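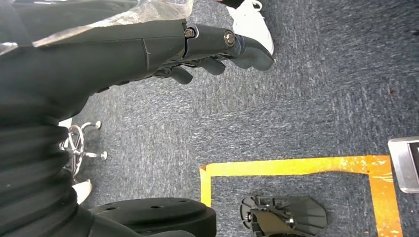 Posted in: Work Life, Robots

Ok so people keep asking what it's like now so I'm writing it down once and then I can just send the link.

I've been in returns processing at Rocha for 9 years. Small appliances, parts, the odd thing somebody bought wrong and mailed back with no note. You open it, you look at it, you decide which bin. Restock, repair, scrap. That was the job. In February they brought in the Evero — two arms on a wheeled base — and now part of the job is teaching it to do the part of the job I used to do.

It's not on the warehouse floor yet. They've got it upstairs in the old planning office, on the carpet, so that's where I am three mornings a week. Office chairs, tape on the floor for where things go. I wear sneakers to work for concrete and now I'm standing on carpet half the time, my knees are thrilled.

What we do up there. You put a part down inside the tape. Bracket, hub, fan plate, whatever came off the cart. Arm goes for it, or you guide it through, then you reset and go again. Then you turn the part a little and go again. Sihan Cai runs the sessions and she is patient in a way I am not. We did 504 pickups my first full week. I dreamed about brackets.

The hand is better than I expected and also worse. Flat things are bad. Anything lying flush to the floor, it sort of pets it. Anything with a bit sticking up it does ok with. Daiane Dantas figured out early that if you come in with the fingers already a little open and lower straight down you get way fewer misses, and that's just how she's always picked up parts with gloves on. She's been doing it that way since before I started. Now it's in the training notes as "Approach B". No name on it. She laughed. I was a bit annoyed for her.

That's kind of the thing I want to say and I don't know how to say it well. There were 12 of us on the returns line last year. There's still 12. Everett Bellamy, our supervisor, told us in the kickoff meeting no one was losing their spot over this and so far thats been true. But when Ronaldo Amaral moved over to shipping they let the line borrow a temp instead of posting the job, and everybody noticed. You don't need a memo.

Stuff that's better:

My hands. I had two cortisone shots last year and none so far this year. Teaching is slow work, there's waiting in it. My wrists like waiting.

Also learning something. I can now read the error screen on the Evero without calling Sihan over, most of the time. I know what a joint limit is. My kid thinks I'm an engineer and I haven't corrected her.

Stuff that's worse:

The talking. On the line you talk all day. Upstairs it's me and Sihan and one other person and you're all watching the same hand. You get quiet. I miss the dumb arguments about lunch.

The pace is wierd too. On the line if you're fast you're fast, you feel it by noon. Up there fast doesn't count for anything, same move over and over, don't rush it, don't get creative. I got told off for getting creative. Nicely.

And pay — we get 2 dollars more an hour on teaching days. Teaching days only. I asked Everett what happens when it's done being taught and he said good question and wrote it in his notebook. Still waiting on that one. He's a decent guy, he's asked upstairs, I believe him. But I'd like it in writing before it goes down to the floor, and so would Daiane, and we both said so.

Ivone Amaral from the scrap bench came up to watch for a bit yesterday. She's sharper than any of us with a part in her hand, she can tell you it's cracked from the sound it makes when you set it down. She asked Sihan if the robot could hear. Sihan said no, not this one. Ivone said well then, and went back to work. I keep thinking about that. Probably a third of what I know about a bad part isn't something you see. It's a rattle, or a smell like a burnt motor, or it's just too light. None of that's in the sessions. Sihan wrote it down too, to be fair to her. Lots of people writing things down.

Anyway. Am I scared of it, which is what my sister really wants to know. Some days. Mostly I want a say in where it goes and what I get paid to stand next to it.

Next week is supposed to be the first bins instead of the floor. If it goes ok I'll post about it. Got to go, shift starts at 6 and I still havent packed lunch.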